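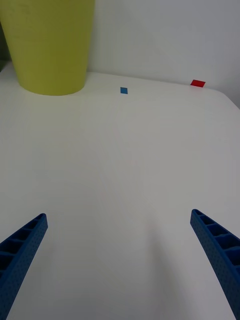
White table, green bin. Day one of sorting out the back room.

Ladan Rahimi
June 21, 2018

Long thread, mostly about a table. I'm writing it down so I remember what I did when I have to do the front room.

We moved into the Dolden building in the spring and the white table has been the place where everything lands. Mail, chargers, sample boxes, the label printer, lunch. I got tired of it and took this week to fix it.

First thing I did was take everything off. I didn't sort as I went. I've tried sorting as I go and I end up reading old invoices for an hour. All of it went into boxes on the floor.

12 boxes. I had guessed five or six.

Then I wiped the top down. Dish soap and warm water, one cloth to wash and a second one to rinse. White shows everything, so I did it in strips from the back edge to the front and then went over it again the other way.

Someone will ask about melamine sponges. I used one on our last white table and it left a dull patch that never matched the rest. I don't use them on tabletops now. Fine for the sink.

For tape residue I use cooking oil on a paper towel. Leave it ten minutes, wipe, then soap again to get the oil off. The residue on this one was from shipping tape and it took two rounds.

Marker was harder. Rubbing alcohol got most of it. There was a line of blue ink near one corner and I worked on that longer than the rest of the table put together.

Now the boxes. I gave myself four piles: stays in this room, goes to another room, goes to someone else, goes out. No "maybe" pile. The last time I had a maybe pile it was still there at Christmas.

Stuff that went out: dried-up pens, a stack of catalogs from Maes going back three years, manuals for things we don't own anymore, a bag of twist ties, phone cases for phones nobody here has.

Stuff that went to another room: the coffee filters, two extension cords, the first aid kit. The first aid kit is now on the wall by the door. It had been under a box of envelopes.

I did count the cables. 119. I was curious. We use 24 of them, and I only know that because I plugged things in and checked. The rest went to the electronics drop-off except for a few spares of each common type.

The spares are in zip bags with a label on each. Type and length, nothing else. I used to write what device they came with and that never helped anyone find one.

About the green bin. I like it a lot. Yellow-green, plain, a little narrower at the bottom. You can see it from anywhere in the room, so paper gets into it. The old gray one sat in the dark under a desk and people would set trash down on top of things instead.

Yes, it's up on the table. I know a few of you have opinions about that. Easier to toss things when it's next to your hand.

Amedeo Parisi asked where I got it. The Rillix outlet, end of the clearance aisle. They had that green and an orange. I don't remember the name of the color. I paid less than I would have for lunch.

He also asked why I don't get a bin with a lid. Tried one. If you have to lift a lid with your hands full you put the trash down "for a second," and then it lives there. Open top for paper. The lidded one is in the kitchen for food.

No liner in this kind of bin either. It's paper and packaging, so I dump it straight into the recycling and wipe the inside with the same cloth I use for the table. Takes a minute on Friday.

Rules I'm trying for the table. Nothing stays on it overnight except the bin. If you bring a box to it, the box leaves when you do. Mail gets opened standing up.

"Mail gets opened standing up" sounds strict but it works for me. If I sit down with it I make a pile.

Where the everyday things went instead: label printer on the shelf at elbow height, tape and scissors in a shallow tray next to it, envelopes in a magazine file. The shelf is from the old Terberg office and had been holding one dead plant.

I moved the plant out too. Kept the pot.

Reply to the question about what table it is: no idea, sorry. It was here when we got the room. White top, rounded corners. I like the rounded corners, the last table had square ones and I walked into them all winter.

Someone else asked if white is a mistake for a work table. It might be if you do a lot of glue or ink. We mostly pack small orders and lay out samples, and on white you can see a dropped screw or a loose label right away. I'd pick it again.

It does mean wiping it more. I keep a cloth and a spray bottle on the shelf. Water with a little dish soap. Mix a small amount and change it every week or so or it starts to smell.

Total time, table and boxes, was two afternoons and part of a morning. The wiping was maybe an hour of that. The rest was deciding about things.

What I'd do differently: bring the bin in first. I started with a trash bag hung on a chair and it kept slipping off. Also have the labels printed before opening any boxes.

And I'd do the shelf before the table. I had a clean top and nowhere for the printer to go, so the printer went back on the table for a night. Not great on the first day of the rule.

Still to do in there: the window ledge, the drawer that sticks, and a box marked MISC that I taped shut and moved to the hall.

Front room is next week. It has a carpet, two filing cabinets and a desk I haven't seen the top of since the move. If you have a good way to deal with hanging files where half the tabs are missing, send it to me.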